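Search this list
Home | Threads | Authors | Help

Re: Cleaning the black keyboards
10 February 2021

Ornella Orlandini wrote:
> Do the letters come off if you use alcohol wipes?
> I have 30 to do before they go back to Clerska.

Not on mine so far. Unplug it, tip it upside down and tap out the crumbs, then go along the rows with a barely damp cloth. I do the space bar last. A white worktop helps, you can see what has dropped out.

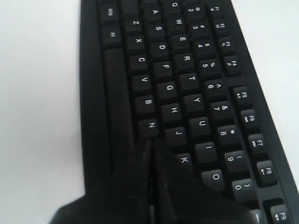

Marchetti: I'd keep alcohol off the printed letters. Cotton buds and a drop of washing-up liquid did for ours, 2 buds a board.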